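Trillby > Lab Notes > Galleries > Pouch task faults

In April the two-arm cell at our Dillberg site stopped on a force limit 7 times during the zippered pouch task. Every stop came with one finger inside the pouch and the other arm moving in. The log has the worst one at run 227, when the arms touched and a fingertip cracked.
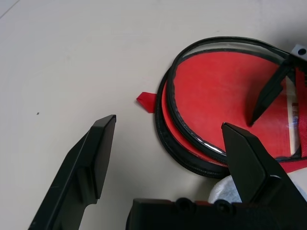 Photo: Ketsara Duangkaew / Trillby

Red pouch with the clear window, at the stage where the stops occur. One black finger is down inside the pouch, and the right finger of the other gripper overlaps its lower edge. The left finger is still clear of the fabric.

We traced the fault to an old wrist offset left in the Kinnunen controller after a tool change. The offset has been corrected and the approach speed lowered. Keep hands out of the cell until both arms show parked.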